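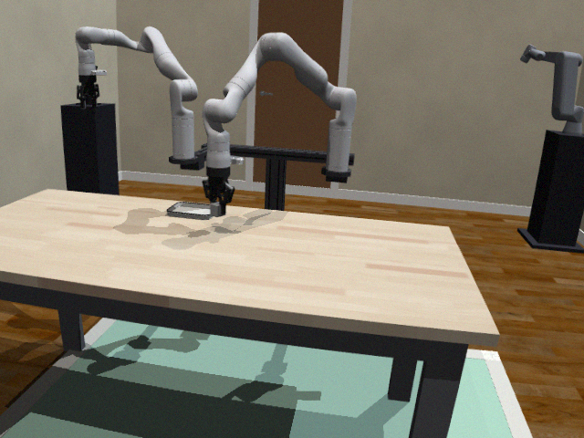
Tray on the light wooden table, gripper just above it.

Search this diary Enter keywords Go

16 June 2022

Water butt readings resumed. Level at the Skernley plot fell 23 mm overnight with the tap closed and no draw-off. Evaporation under a fitted lid does not account for that, so the tap washer is suspect again. Replaced it with the spare from the Adams kit, wrapped the thread with tape, hand tight plus a quarter turn. Marked the new level in pencil on the side at seven this evening.

The butt holds 200 litres. Present demand is two full cans for the beans, one for the squash and whatever the lettuces take. At that rate a full butt lasts the week if nothing falls from the sky, and nothing has fallen since the start of June. The downpipe diverter is clear; I took it apart and found only moss and a snail shell.

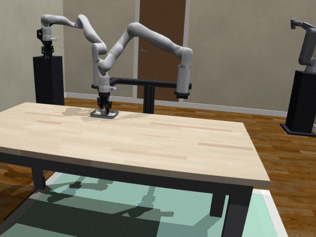
How often should the butt be emptied and rinsed?
Once a year, in late autumn, with the sludge at the bottom tipped on to the compost.

Beans first. The Sumska row has reached the top of the canes and is in flower from the second truss down. The Evanum row, sown the same day in the same trench, is a hand's width behind and paler. Both had the same feed. The Evanum end sits nearer the hedge, where the soil dries to a crust by noon, and I think that is the whole of it. Mulched that end with grass cuttings, 2 inches deep, kept clear of the stems.

Blackfly on three plants at the gate end. Pinched out the tips and put them in the bin. Will look again tomorrow before watering. 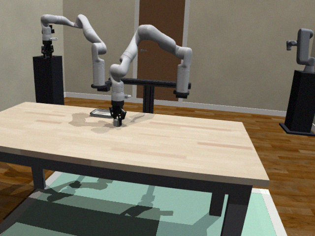 The squash need more room than I gave them. One has gone under the netting and into the path, so I turned it back and pegged the stem with bent wire. Female flowers on two plants, no fruit set yet. Soil there still damp at finger depth, so no water given tonight.

To buy: washers, wire, another roll of thread tape. Check pencil mark at seven.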